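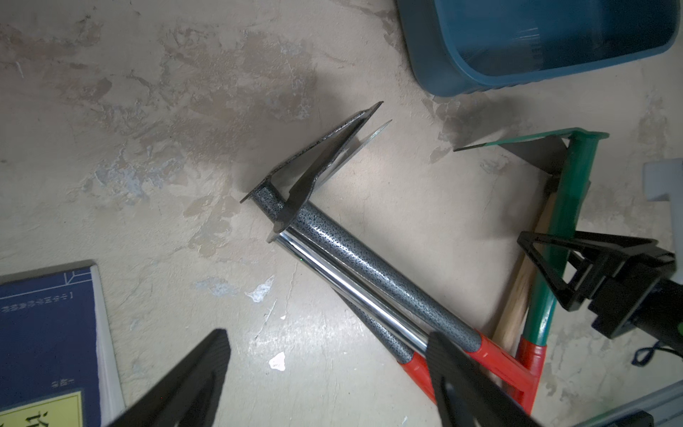 Mudwood Community Garden
Progress report on the tool store, for the Gresero Fund
8 Sep 2005

This report covers the second half of the work you have supported at Mudwood. The first report told you about the paths and the water tank, so I do not repeat it. I write now only about the tools and the room where we keep them.

When we received the grant, the tools were in three different places: the old shed, the cellar of the house at Fillberg, and the homes of members. We have now brought all of them to one room with a concrete floor. Each tool was laid on the floor, looked at from both sides and written in a book. The list has 129 entries. Small things such as labels and string are not in it.

Condition of the tools

The long-handled tools gave us the most work. They are hoes, rakes and cultivators of many ages, and the handles are not all of one kind. Some are metal tube with a speckled grey coating, some are painted green, some are plain wood. On the metal ones we check mostly the place where the tubes meet the plastic fitting, as this is where the older ones have cracked before. On the wooden ones we look for splinters and we oil the handle if it has become dry.

Blades are a different question. Where the coating is worn away and the bare metal shows at the edge, we do not paint it again. We clean it, sharpen it a little and wipe it with oil. A hoe which is painted on the cutting edge looks nice for one week and then the paint is in the soil.

We put 6 tools aside because they could not be made safe. Two of them were rakes with a broken neck. The good handles were kept for other heads.

Money

The wall rails were bought from Daher, who also delivered them. They were cheaper than we had written in the application, but the delivery was not included, so in the end the difference is small. We spent 50 pounds on oil, sandpaper and new screws. The receipts are in the envelope with the signed copy of this report. We have not used the part of the grant for the door lock, and I would like to ask if we may keep it until the door itself is repaired.

What is late

The rails are not yet on the wall. The wall on the north side is softer than we thought and the first screws did not hold — we need longer ones, and probably a board behind. Until then the long tools stay on the floor along the wall and the buckets stand in the corner. It is not a good arrangement for a room where people walk in with full hands, and we have asked members to lay every blade with the edge away from the door.

The lending system has started, but slowly. Members write the tool and the day in the book when they take something home. Most do it. The Fillberg group prefers to come and work with the tools on the same day, so they are rarely in the book, and the number of loans looks lower than the real use.

Next steps

We will fix the board and the rails first, then mark a place for each kind of tool. The door comes after this. I expect to send you the final report in November, together with the full list and the remaining receipts. If you need the list earlier, please tell us and we will make a copy — it is handwritten, but it can be read.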